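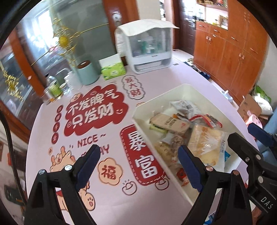
Deepak Jaiswal wants to know why the Mudon well numbers slipped in June. Short answer, pump parts. They sat at the port and we lost most of the month.

Where we are now - 12 wells drilled, nine tested, three waiting on the lab. Households signed up for the water plan: 1,254. Target was 200 more then that.

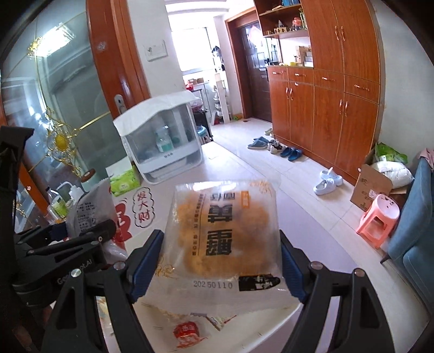
Spent so far $3,405 on pipe and fittings, all from the Tradow line. Receipts with Visitación Garrido.

Still open:
Second pump crew, need a yes from you by end of June
Road to the north wells, bad after rain
Meter readings - Bonifacio Benítez is redoing teh sheet, will send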